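Questions and Answers: Robot Arms at the Packing Benches
Runstead, Ramulton site
Last updated 3 Dec 2021

This page answers the questions which colleagues sent to us after the meetings in the canteen. It was prepared by Marcelle Vidal (site operations) with the help of Benoît Millet, who is leading the bench team. If your question is missing, please write to Marcelle or leave a note in the box near the time clock.

Which jobs will be done by the arms?

The arms pick small parts from a bench and place them into the trays for the Tang orders. For the moment they do only this. Larger parts, mixed orders and returns stay with the people at the benches, as before. We also tested the closing of the boxes with an arm, but the results were poor and we stopped that test in April.

Will somebody lose the job?

No permanent contract ends because of this project. The bench team has 85 people today, and management has confirmed in writing that this number stays for the whole of next year. After that date we have no written promise, and we prefer to say it clearly. The works agreement is open for reading in the personnel office.

My tasks will change. Do I have to accept the new role?

You will be asked first. There are two new roles: cell operator, who looks after two arms during the shift, and tray checker. If you do not want either of them, you can stay at the manual benches or ask for a transfer to Troravside, where the manual line is growing. Please speak with Benoît before the end of the month, so that he can make the shift plan.

Is the pay of a cell operator different?

Yes. The role is one grade higher than bench packer. The higher pay starts on the first day of work in the cell, also while you are still in training.

How long is the training?

Four shifts together with a trained operator, then a practical check. You do not need to know programming. Most of the work is to start and stop the cell, to clear a part that was dropped, and to keep the bench clean. Some colleagues were worried about the screen menus — these are now in plain language, and there is a printed copy at each cell.

Why is there so much talk about clean benches?

The arm finds the small parts with a camera at its wrist. A person does not care about a crumb or a hair on the bench, but the software can take it for the edge of a part, and then the arm waits or closes on nothing. In the first weeks this was the most frequent reason for a stop.

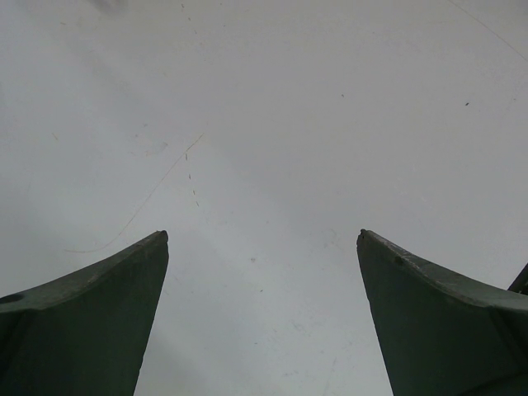

View from the wrist camera: green gripper fingers over a white surface with a thin fiber and dark specks.

Marks of this size are easy to miss when you stand at normal height. Please look at the bench from the side, with the light in front of you, before you press start.

How often must I wipe the bench?

At the start of the shift, after each break, and after every 200 trays. Use the dry cloth first and then the damp one. Please do not use compressed air, it only moves the dust to the neighbor's bench. The time for wiping is counted as working time and it is included in the targets.

Is it safe to stand next to the arm?

Outside the yellow line, yes. Inside the line the arm must be stopped and the key must be with you. When you clean the fingers or change them, follow card 461, which hangs on the side of each cell. Never hold a part for the arm with your hand, also if it looks quicker.

Does the camera film us?

The camera looks down at the bench. It can happen that hands or sleeves are visible when somebody is clearing a part. The pictures are stored for 90 days, only for finding faults, and they may not be used to measure the speed or the behavior of a person. Only Marcelle and the maintenance lead can open them.

What happens with the targets at the manual benches?

They stay the same. Several people asked if they will be compared with the arms. They will not. The arms have the easy parts and the manual benches have the difficult ones, so such a comparison would not be fair.

I have pain in the wrist or shoulder. Can I move to a cell earlier?

Yes, please tell the nurse or Benoît. Colleagues with a medical note are first on the list for training — you do not have to explain the details to your team.

Who do I call when the arm stops and does not start again?

First the cell operator of your shift, then maintenance. Please do not restart it more than two times by yourself, and write the stop in the book with the hour and the tray number.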